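An Afternoon in Flanar's Virtual House

I went to the Flanar open day in April expecting slides. What I got was a chair, a big screen and two hours of being let loose in a simulated home, and I loved it!

Flanar sells Brinix, a kit for people who want to try out a household robot's software before there is any robot in the hall. You pick a home, pick a task and watch the rooms from the robot's point of view. The package comes with 51 practice tasks, most of them tidying, fetching or getting from one room to another.

We started in the living room, which has the sort of clutter-free look I can only dream of, apart from a small black thing on the sofa seat that I'd have wanted to pick up.
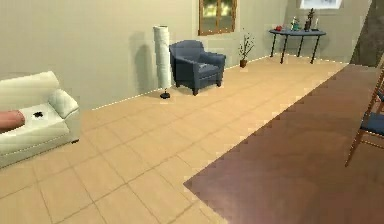

Doors, doors, doors

Jonas Kaufmann, who ran our session, is a doors man. He told us that doors use up more of his customers' time than anything else in the house, and he had a whole set of them queued up. The lattice one was my favorite – all those open squares throw a shadow grid onto the wall beside it, and your software has to work out what is solid and what is only shade.
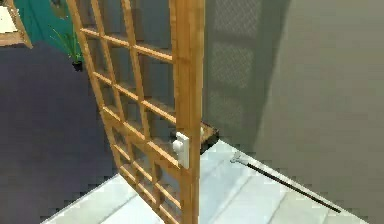 I asked whether a beginner could set up a run like this. Jonas handed me the keyboard. It took me 40 minutes, with a fair bit of help from a kind woman from Gisler at the next desk, and I was ridiculously pleased with myself. The manual could use more pictures, though, and the menus are small.

Next came a paneled door with a round knob, and past it a room with a stick vacuum and a few small things standing on the carpet.

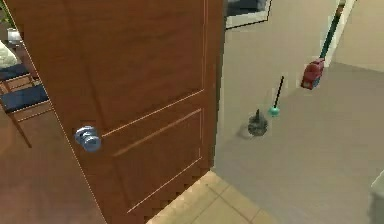

Door partway open, dining chairs on one side and the vacuum on the other.

The graphics are soft in places and some edges are jagged. Jonas said Flanar keeps them light so that runs go quickly on an ordinary office computer. Sharper textures are planned for the Lulow update, and I'd welcome them, mainly for small objects.

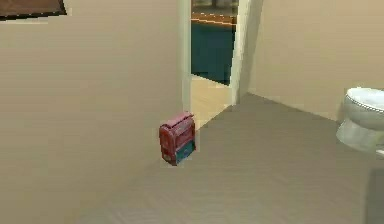

My last try was in the bathroom, and I spent most of it just looking around from down near the floor. You notice how much a doorway hides! I've asked for the trial version and want to start with the fetching tasks.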